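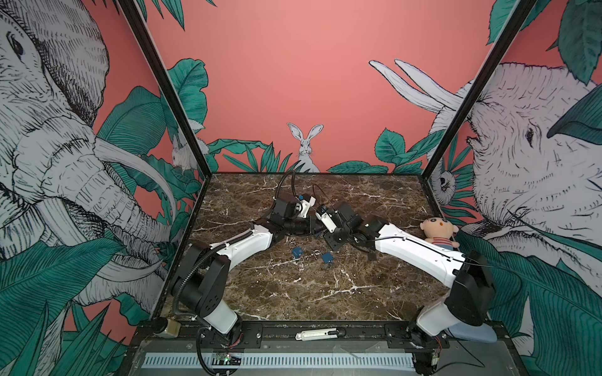 Tips for setting up a two-arm robot bench at home

Reading time: 6 minutes

These notes cover building a small bench with two robot arms, the kind that fits in a spare room or in the corner of a shared workshop. They assume you already have the arms, or a kit for them, and that each one moves when you plug it in. Most of the trouble after that point has to do with the table, the walls and the cables.

Start with the rail

Bolt both arms to one rail along the front edge of the table. Do not clamp each arm to the tabletop on its own. Clamps creep, and after a week of use the two arms no longer agree about where the middle of the table is. With a single metal rail they stay put in relation to each other, even if the whole table gets bumped.

Our rail is 1090 mm long. Cut it a little longer than you think you need. You can trim the ends later, and the spare length is a good place for a cable bracket. Drill the holes before you paint. File the burrs off, then check that the rail sits flat along its full length before you tighten anything.

Tighten the bolts in two passes. Snug them all first, then go back and finish them. Put a paint-pen mark across each bolt head and onto the rail. If the mark no longer lines up, the bolt has turned.

Check the reach before you fix the spacing

Lay the bases in place without bolts and move the arms by hand with the power off. The grippers should be able to meet in the middle of the table with some bend left in the arms. If an arm has to go out straight to get there, it will shake at the end of its travel. Ours are 856 mm apart, center to center. Arms of a different length will want a different number, so measure your own.

Mark the meeting point with a bit of masking tape and bolt the bases down only when you are happy with it.

The tabletop

A dark surface hides scuffs, and small bright parts show up well on it. A busy pattern is harder on a camera than a plain one, so if you plan to use vision, try a sample first. Marble-look tops with light streaks are pleasant to work at, but a thin silver ring can get lost against a streak. We kept ours and use larger objects for camera work.

Whatever you choose, wipe it down before each session. Grit under a padlock or a key will scratch the surface when a gripper drags it.

Walls on three sides

Walls do three jobs. They stop dropped parts from rolling off the back, they block people walking past from the camera's view, and they keep the light more even. Leave the front open for the arms and for your hands.

Use a printed panel if you like. Hala Abu Hammour picked the jungle print for our bench, with the elephants on the sides and the rabbits at the back, and it has been no trouble. Go for a matte finish. Glossy panels throw reflections that move when the arms move.

Fix the panels to the corner posts with screws and washers so that you can take one off. Glue will hold, but you will want to get behind the back wall sooner or later. Panels under 2 mm thick will bow unless you add a strip across the top.

Cables

This is where most home builds go wrong.

Put the thick cables at the shoulder into corrugated sleeve. Leave a loop there large enough for the full turn of the base, and test it by hand in both directions.

On the long links, run the cable along the top edge and tie it down loosely. A tie pulled tight will cut into the insulation at a joint that moves all day.

At the wrist, leave enough slack for the cable to arc freely. Too little and it tugs on the connector. Too much and it catches on the other gripper when the two come close.

Trim the tails of the ties flush. Cut ends are sharp and they will find your knuckles.

Label both ends of every cable before you route it. We used Hladun wrap labels, which have stayed on since January. Masking tape falls off once it gets warm.

What to practice with

Pick things you can replace cheaply and that will not roll. Small padlocks are good. The body is a solid block that a gripper can hold, and the shackle gives you a harder target once the easy pick works. Set two of them down a short distance apart and practice picking up one without touching the other.
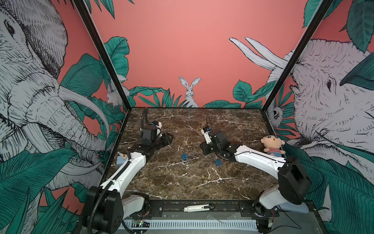
Two blue padlocks laid out between the grippers.

Soft toys are a different kind of test. A plush doll squashes when it is gripped, so the fingers close further than they would on a hard part. Lower the grip force first and raise it in small steps.

Keep a written list of start positions. We run the same layout 107 times before changing it, logged in Plandance, and any plain spreadsheet would serve as well. Take a picture of the table at the start so you can put things back where they were.

Power and safety

Give the arms their own power supply, and put a switch on it that you can reach without leaning over the table. Test the switch every time you sit down.

Keep hands out while the arms are powered, including when they look idle. An arm holding its position is still driven, and it may drop when you cut the power. Move both arms to a low resting pose before switching off.

Do not block the vents on any electronics housed under the rail. Dust them once a month with a dry brush.

If a servo housing is too hot to keep a finger on, stop and let it cool. Usually the arm has been holding a stretched pose for too long. A joint that is rubbing will do it too, so feel for drag by hand with the power off.

If the arms drift

Check the paint marks on the bolts first. Then check the small screws where the brackets meet the servo horns, which loosen more often than the big bolts do. A drop of medium-strength threadlocker on metal threads will hold them. Keep threadlocker away from plastic brackets, as many kinds will crack them.

If everything is tight and the arms are still off, run the zero position again for each joint. With our Rodix controller it takes roughly ten minutes an arm. Save the old values under another name before you overwrite them.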